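Ticket 1831: Rundbürste ohne Zuordnung in der Warenliste
Angelegt: 16. Februar 2001
Bearbeiter: Quang Hứa
Kunde: Bidard
Status: in Arbeit

Meldung des Kunden
Beim Abgleich der Mischware lässt sich die blaue Rundbürste nicht buchen. Nach Eingabe der Artikelnummer bringt Narnine die Meldung "Position 52 nicht vorhanden". Die anderen Teile aus demselben Behälter gehen durch. Neustart hat nichts geändert.

Verlauf

Hứa: Liste angefordert. Bitte die Fassung schicken, mit der gearbeitet wird, nicht den Ausdruck vom Juli.

Bidard: Liste kam eben per Mail raus. 200 Zeilen, Stand laut Kopfzeile aktuell.

Hứa: Liste eingelesen. Position 52 fehlt bei mir auch. Die Nummerierung springt von 51 auf 53. In der alten Fassung stand dort "Bürste, flach, schwarz". Die wurde gelöscht, die Rundbürste ist nie nachgetragen worden. Bei Cukuvow wird sie unter Körperpflege geführt, Untergruppe 13.

Bidard: Können wir sie solange unter "Sonstiges" buchen?

Hứa: Bitte nicht. Umbuchen aus "Sonstiges" geht nur von Hand und der Bestand stimmt danach meistens nicht. Lieber offen lassen. Ich brauche noch eine Angabe zur Farbe des Griffs, das Feld ist Pflicht.

Bidard: Griff ist auch blau, teils eher graublau.

Hứa: Danke. Trage "blau" ein, Zwischentöne kennt das Feld nicht. Kopfform "zylindrisch".

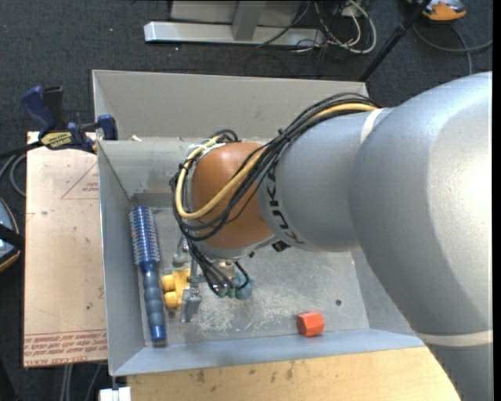

Lesezeit: 2 Minuten

Nachtrag Hứa: Die Bürste liegt links an der Wand des Metallbehälters, Kopf nach hinten, Borsten hell, Kopf metallisch blau. Passt zum Eintrag. Das orangerote sechseckige Teil bleibt als "Block, Sechseck" in der Liste, da ist nichts zu ändern. Beim gelben Teil bitte noch die Bezeichnung bestätigen, in der Liste steht nur "Form, gelb". Position 52 ist neu angelegt, Freigabe steht aus. Nach der Freigabe Liste neu laden und die Buchung wiederholen.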